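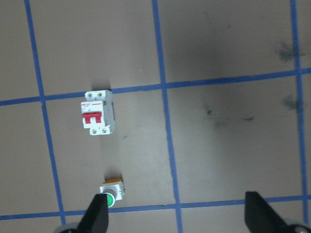
Robot teachers wanted at Skesmont, mornings or evenings

Hi! I'm Stellan Hägglund and I run the teaching floor at Plodent, and I'm looking for a few more people to come and show our robot arms how to do things. You'd be doing it with your own hands, through a pair of handles that the arm copies. No coding, no math, and I really don't mind if the last thing you steered was a shopping cart.

The job right now is small electrical parts. Breakers, pushbuttons, that kind of stuff. You pick a part up off the taped grid, put it in the square the screen asks for, open the gripper, back away, and go again. One go is called a run. A full shift is 143 runs, with breaks whenever your wrists want one, and we're trying to get the whole set (we call it Fjeld) wrapped up before the end of February.

It sounds easy and then you try to grab a round button cap with two skinny fingers and it shoots off sideways. Everybody does this. I did it for most of my first afternoon! Fumbled runs are fine, just mark them with the foot pedal and keep moving. What I care about is that you go at a steady pace and don't do weird little wiggles while you're thinking, since the arm will happily learn those too.

Some days you'll work on Ruvine instead. With that one you let go of the handles, hold the arm itself, and walk it through the move. It's slower and a bit more tiring on the shoulders - some people love it, some people ask me never to put them on it again. Tell me which you are and I'll do my best with the schedule.

Pay is 398 dollars a shift, training shifts included. Mornings start at 7:30, evenings at 4. You need to be 18 or over, okay with sitting at a bench for a good stretch, and able to tell red from green on a screen. Left-handed people, please do write, I have far too few of you.

We're in the old Skesmont mill, the brick one with 1918 over the door. Use the side entrance by the bike racks and come up one floor. The elevator works, but you have to pull the gate shut yourself.

To apply, send me a few lines about what you do with your hands - knitting, fixing bikes, icing cakes, anything - plus which shifts suit you. No resume needed. If it looks like a match I'll invite you in for a 40 minute tryout, paid, and you can have a go on both setups before you decide.

Stellan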